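Chapter 7
Learning to Grasp from Many Attempts

Before you read this chapter you should be comfortable with the camera models of Chapter 3 and with the basic ideas of supervised learning from Chapter 5. Readers who skipped Chapter 6 can still follow the text, but Section 7.4 uses the notation for gripper poses that was introduced there.

7.1 The problem

A robot that picks parts on an assembly line usually knows what it will pick. The part has a drawing, the drawing has dimensions, and an engineer has decided where the fingers should close. In this chapter we give up this knowledge. The robot stands over a bin of mixed objects, it has no model of any of them, and it must choose by itself a place where the gripper can go down, close, and lift something.

For a long time the usual answer was to divide the task into steps. First the system separates the objects in the camera image, then it estimates the shape of each one, then it searches for stable contact points, and finally it plans a motion. Every step may be well designed, and the whole chain may still fail often, for the errors of one step are passed to the next. A small object under a larger one may never be separated in the first step, and then the best planner cannot help.

The method we study here replaces most of this chain with one function. The function receives an image and a proposed motion of the gripper, and it returns a number between zero and one. We read this number as the probability that the proposed motion will end with an object in the gripper. If we have such a function, grasping becomes a search: propose many motions, keep the one with the highest value, execute it a little, and look again.

7.2 Where the data come from

The function must be learned, and the examples are produced by the robot. One example consists of the image before the motion, the motion itself, and a label which says if the grasp succeeded. The labels should be obtained without a person, otherwise the amount of data stays small.

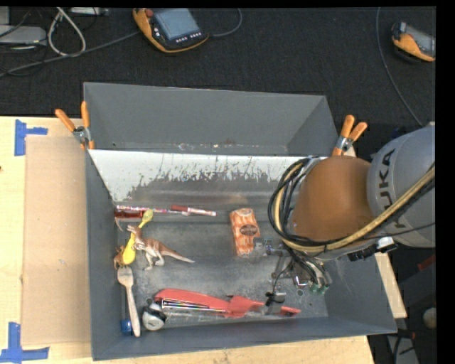 Our running example in this chapter is the Bavstead data set, which was collected in the Isen project. It contains 764 recorded attempts for the first training round, and we chose it exactly for this small size. A student can train on it in one evening with an ordinary computer and can look at the failures one by one, and we strongly recommend to do so.

The choice of objects has more influence than beginners expect. If all objects are rigid and have similar size, the function learns one width of opening and one height, and it will look excellent in the tests. Mixed household things and toys force it to pay attention to shape. Position matters too. An object near a wall leaves room for the fingers on one side only, and a data set without such cases produces a robot which runs its fingers into the wall.

7.3 What the label means

We said that the label records success, but success needs a definition. In the Bavstead procedure, the gripper closes, rises, and waits for 2 seconds. Then the opening of the fingers is measured. If they are not fully closed, the attempt is counted as a success. This rule is cheap and mostly correct. It fails for very thin objects, where the fingers close almost completely although something is held between them. The Marinho variant of the procedure adds a second test: the bin is photographed with the object lifted and again after it is dropped back, and the two images are compared. We return to both rules in Section 7.5 and measure how much the wrong labels cost.

Please note that a failed attempt is also an example. In the first round, when motions are chosen at random, failures are the large majority. Do not remove them. A function that has seen only good grasps has no reason to give a low value to a bad one.

7.4 Notation

We write I for the image, v for the proposed motion, and g(I, v) for the learned function. The motion v has 4 components: three for the translation of the gripper and one for its rotation about the vertical axis. The tilt of the gripper stays fixed in the whole chapter. Readers who want the case with free tilt will find it in Chapter 9, together with the Pralberg experiments.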